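Step 4. Getting the tabletop ready

Okay, so the frame is standing and all the legs are on. If yours wobbles, go back to Step 3 and finish that first, because once the top is down the inside bolts are a real pain to reach. (Ask me how I know!)

I'm working with the Jaker top in the pale finish, the one Clavinus sells on its own. If you bought the Thiele top, it's thicker, so skip to the note at the end of this step before you touch any screws.

1. Lay an old blanket on the floor and put the top on it, good side down. Peel the film off the underside only. Leave the film on the good side for now, even though you'll be dying to pull it off.

2. Find the pilot holes. There are 26 of them, and you'll use 11. I know, I know. The rest are for the drawer rail and the cable tray, and if you didn't order those you can forget about them.

3. Set the frame upside down on the top and line it up by the two back corners. Start all 11 screws by hand, just a couple of turns each, then go around again and snug them up.

CAUTION: Hand screwdriver only here. I used a drill on my first one and a screw tip came up as a tiny bump on the good side, and there was no fixing that.

4. Get someone to help you flip the whole thing. Lift it, don't roll it over onto two legs. It's heavier than it looks and those feet will dig into a wood floor.

5. Now peel the film off the good side. Start at a corner and pull low and slow, almost flat against the surface. If it tears and leaves a strip, warm the strip with a hair dryer for a few seconds and it'll come right up.

6. Wipe the whole top with a damp cloth and a drop of dish soap, then once more with plain water, then dry it. Then get down low and look across it toward a window. A plain pale surface shows every smear, so you'll spot the ones you missed right away.

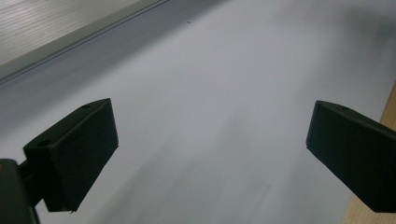 Go easy on the glass cleaner, wrote one reader from Flilutdale after I put up the first version of this guide: it left a haze on her Jaker top that took three rounds of soapy water to get off, and she wished the leaflet had said so. Fair point! The leaflet says "household cleaner" and leaves it at that. I've stuck to dish soap ever since she wrote, and I've never needed anything stronger for everyday mess.

NOTE: Pencil comes off with a plain white eraser. For ballpoint, dab on a little rubbing alcohol with a cotton swab, try it somewhere near the back edge first, and rinse afterward. Please don't use the scrubby side of the sponge. It dulls the finish, and then you've got a dull patch that catches the light forever.

7. Give the table a day before you put anything heavy on it, then check the screws again from underneath. Two of mine had loosened a little. A quarter turn was plenty.

NOTE FOR THIELE OWNERS: Your top takes the longer screws, the ones in the bag marked 27. They look almost the same as the short ones, so hold them side by side before you start. The short ones will go in and feel fine, and then the top lifts off the frame the first time you move the table.

Keep the leftover screws and the hex key in an envelope taped to the inside of the frame. You'll want them in Step 5, when we set the height of the feet.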